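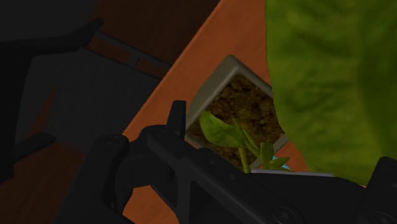 Chapter 7
Do houseplants clean the air?

Few claims about the home are repeated as often, or checked as rarely, as the one that a plant in the corner makes a room healthier. It is printed on labels and passed on by people who would never take a washing powder advert at its word. A small potted plant in a square planter, set on a tabletop, is the sort of thing the claim is usually made about, and we will keep to that size in this chapter. Greenhouses are another matter.

Previous chapter | Contents | Glossary | Next chapter

The trouble starts with how the tests are done. A plant is shut in a sealed box, a measured dose of some vapour is let in, and the level is read again later. It usually falls. The reader is then invited to suppose that the same would happen in a living room, where air leaks in and out around doors and windows all day long. A box has no doors. Some of the vapour may also have stuck to the soil or the pot, and a test without a bare pot beside it can't tell us how much.

Nermina Matić tried to put this right in her Flokholm study. She used 3 rooms of the same size, one with plants, one with pots of soil and one with nothing, and took 332 readings in all. The rooms with plants and soil gave results so close together that she refused to rank them. Yaroslav Skoryk, who had argued the other side for years, replied that the plants were too few and too young. Perhaps they were. But his own figure for a fair trial was 400 plants, and a claim that needs 400 plants has little to say to somebody with one.

None of this is a case against keeping plants. People like them, and liking them is a good enough reason. Our question is narrower — what would we need to measure before we believed the label? Section 7.1 looks at how fast the air in an ordinary room is replaced. Section 7.2 returns to the sealed box and asks what it can fairly be used to show.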